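Section 7: Running the open-day demonstration

Read this before visitors arrive at Fokcombe. The Karkden brochure promises a robot that "tidies up by itself". Do not repeat that to visitors — this section covers what you can fairly show them.

7.1 Single-object view

1. Open the wrist camera view on the visitors' screen.
2. Stand the torch upright between the open fingers, touching neither.
3. Check that the orange switch button can be seen before you start the grasp.

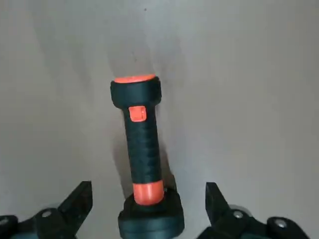 4. Start the grasp. Do not nudge the torch to help. Visitors notice.

Note: The log for Sirndale lists 562 grasps and does not say how many were retried. Leave the figure out of your talk.

7.2 Two-arm table

1. Check that the light on each base is green.
2. Put the pink basket in the middle of the table, empty.
3. Run the two-arm programme. Pause it once both arms are holding something over the back of the table, and let people look. 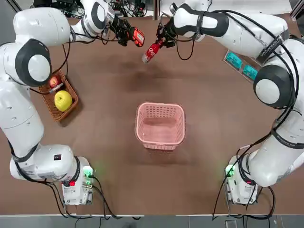
Photo: Duygu Eren / Vashisht

CAUTION: Cables hang over the front edge of the table. Keep visitors, bags and pushchairs well back.

4. Resume. If an item is dropped, say so and go back to step 2.

Note: A clean run shows that it worked once. If asked about homes or shops, say that this table is all we have tested.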